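# Broth before nine

The 94 bus leaves Vinholm station at twenty past six, and by the time it has climbed over the ridge and dropped down into Drunley the windows have steamed up and half the passengers are asleep. I was wide awake. I had been told there was soup at the other end.

I love breakfast in most of its forms, but I grew up believing it had to be dry or sweet, and usually both. Toast, cereal, a bun on the way to work. Soup was for lunch, or for being ill. Then I spent a wet November in Drunley, fixing up a flat that had no working cooker, and ate broth every morning for three weeks. I have been trying to get back there ever since.

Drunley is a canal town with a covered market, a closed rope works and more early risers than you would expect for its size. The rope works had a night shift, and the night shift wanted feeding when it came off. That is how the soup counters began, along the back wall of the market where the drains are. The rope has gone and the counters have stayed, and now they feed bus drivers, nurses, people with small babies and anyone else who is up.

You stand in a queue and choose between clear and cloudy. Clear is chicken, light as tea, with a slick of golden fat on top. Cloudy is pork bones kept going for 14 hours until the whole pot turns the colour of milk, and it is so rich that your lips stick together a little. Both come with noodles, spring onion and something sharp on the side. In summer the sharp thing is pickled cucumber. In November it was swede, cut thin and soured with mustard seed, and I would happily eat a jar of it in front of the television.

My first bowl was the cloudy one, at a counter called Bustos, which has a tiled front and a bench running down one side. I made the beginner's mistake of blowing on it politely. Everyone else was slurping! You pull the noodles in with a bit of air and they cool on the way, and you taste more besides. After a few mornings I had stopped minding the splashes on my jumper.

## What goes in the pot

I asked at three counters how the stock was made and got three different answers, all given with total confidence. One starts with cold water and never lets it boil. One boils the bones hard for ten minutes, throws that water away and scrubs the pot before beginning again. The third adds a whole dried fish, head and all, and takes it out "when it has said enough", as the woman with the ladle put it.

At home I have tried all three, and the second is the one I go back to. It is a bit of a faff, but the broth comes out clean and the kitchen smells better. You need a big pan, a bag of chicken wings (cheaper than carcasses round my way, oddly), an onion with its skin on and a thumb of ginger. Leave the salt until the end. Every time I have salted early, the stock has cooked down into something you could float an egg in.

Noodles are where I am laziest. Plovalmont, the little mill up the valley, sells dried wheat ones in paper bundles, and I brought back as many as my rucksack would hold. They cook in the time it takes to slice an onion. Since those ran out I have used whatever the corner shop has, always boiled in their own water, never in the stock. Starch makes a clear broth sulky and thick. I weigh out 300 grams of dried noodles for a table of hungry friends and there is never any left.

## Sitting down to it

Part of the pleasure at the counters is how little there is in front of you. A bowl, a spoon, chopsticks, a small dish for the pickle. No tablecloth, no cruet, nothing to read except the board. Some regulars like a saucer under the bowl so they can carry it to the bench, and there is a lively difference of opinion over where the spoon should live when you aren't using it. Leave it standing in the broth and the handle gets hot. Lay it down and you make a puddle.

I have gone over to the habit of resting my chopsticks flat across the rim between mouthfuls, although I am told there are tables where this would earn me a look. My own pair are too short, really, and slippery at the tips. Wooden ones are far kinder to anyone still learning — lacquer and metal let a noodle slide straight back into the soup, usually from a height.

The bowl matters more than you might think. Thin china is lovely to hold for ten seconds and then it burns you. A thick one with a good round rim takes the heat slowly, and if you warm it first with water from the kettle, the last mouthful is nearly as hot as the first. Go deeper than you think you need. Mine came from the market at Drunley, off the stall beside the key cutter, and has one glaze bubble near the foot that I am fond of.

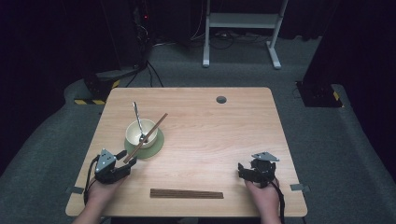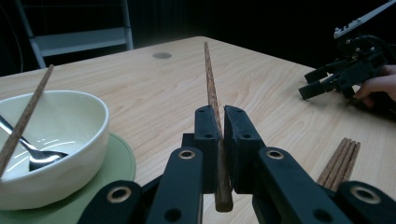
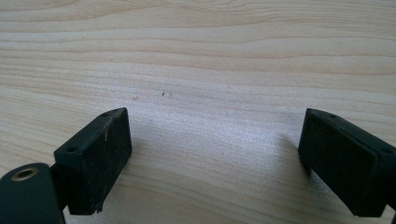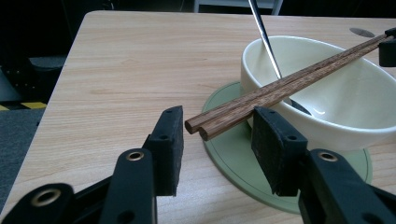
*On light wood. First and last, the bowl on its green saucer; second, a single brown chopstick; third, the grain of the tabletop.*

If you go, take the early bus and have coins on you. The cloudy broth tends to sell out first, and Bustos wipes down its counter at half past nine whether you have finished or not. The pickle is sold by the jar from a crate near the side door. Bring your own bag.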